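3.2 Collection and sorting of office computers

The second group of material came from the municipal offices of Trernholm, where 400 desktop computers were replaced in November. Before this study, such machines were sold by weight to a scrap dealer, and no record was kept of the parts inside. We asked the collection point at Uvlow to register each machine by age, by weight and by the parts that could still be used. Drives were always registered separately from the rest, as the data rules of the town require.

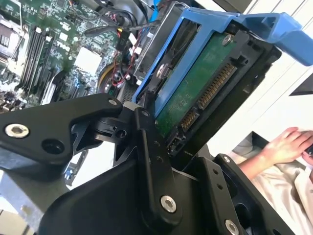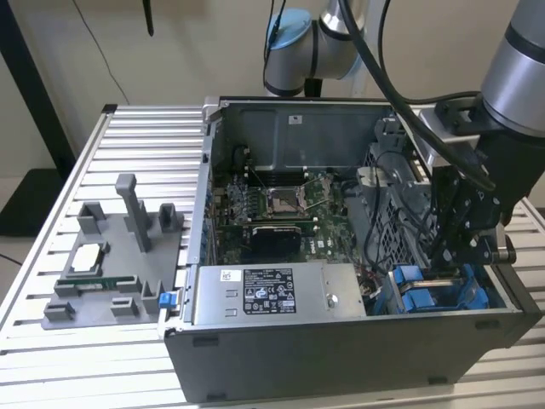 Figure 4. Desktop computers opened for the removal of parts.

The value of a used computer depends very much on the time it waits in storage. Bortolotti, the buyer of most memory modules in this region, accepts only lots which are delivered within 90 days, and pays a lower price after this period. In our interviews the office managers did not know this rule - they kept old machines in the basement until the room was full. Ornella Parisi, who directed the interviews, found the same habit in 5 of the departments.

We therefore added the storage time to the cost model of Section 2. The transport cost was taken from the price list of Cleltik, with a minimum load of 2,000 kilograms. Small offices cannot reach this load alone, and for them a shared collection every Thursday was also calculated.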